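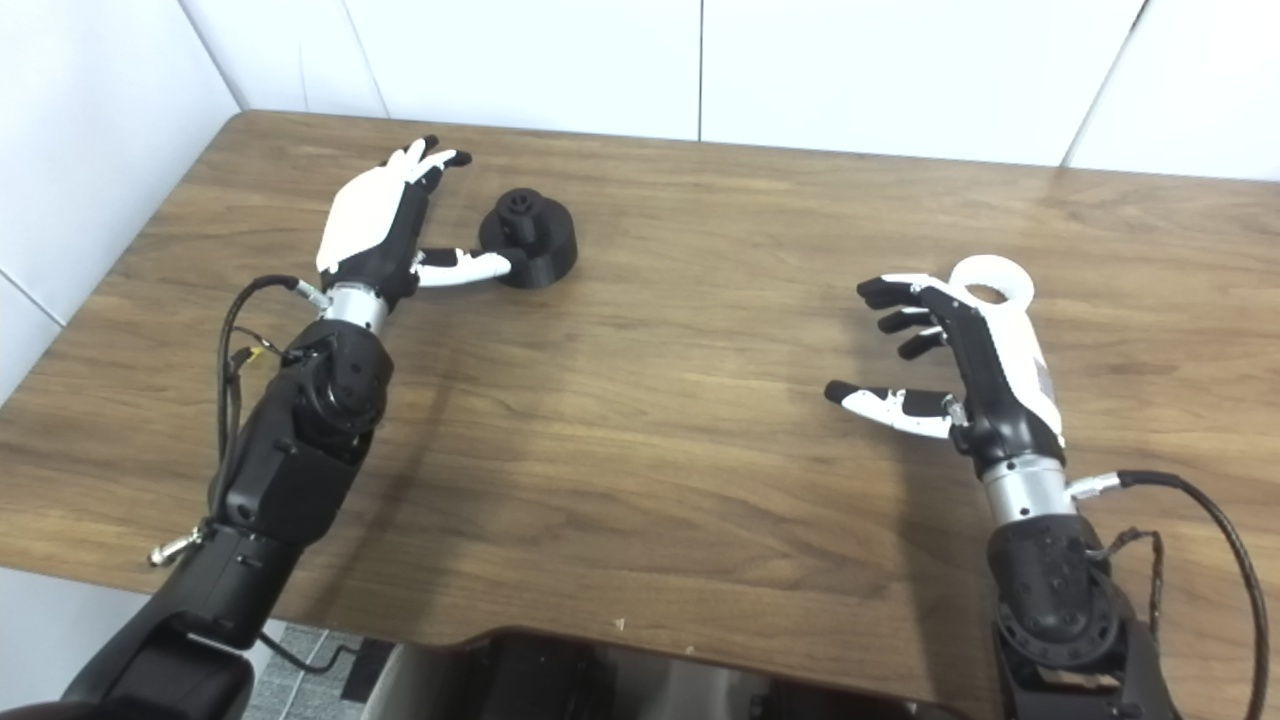

## Bench Practice for Two-Armed Robots

These guidelines apply to all workshop users at the Gidarlow site who operate a robot with two arms and jointed hands at a table. They replace the notes issued in August.

### Before power is applied

- Wipe the tabletop and remove crumbs, filings and scraps of tape.
- Set out only the part needed for the task. Loose tools belong in the drawer.
- Follow each cable from the wrist to the base by hand. A cable may hang in a loop, but it must not pass between two moving sections of an arm.
- Keep floor cables out of the operator's walking path.

### Placing the part

Stand printed parts on their widest face. A part with a broad base and a narrow shaft should be approached low, at the base, where a light touch is less likely to tip it. Leave at least 40 cm of clear table between the part and any edge.

Where one hand touches the part, the other should be held open above the table until it is needed. Both hands may close on the same part only at reduced speed.

### During operation

One person holds the stop button and does no other work. Hands and sleeves stay off the table while the arms are powered, including during pauses. If a part falls, stop the robot before picking it up.

### Care of the hands

Clean fingertips with a dry, lint-free cloth. Do not use solvent on covers or joints. Inspect wrist connectors after every 700 cycles and enter the result in the Lovitz log under form 566.

Questions about these guidelines should be sent to Doaa Morsy, Workshop Standards, extension 2448.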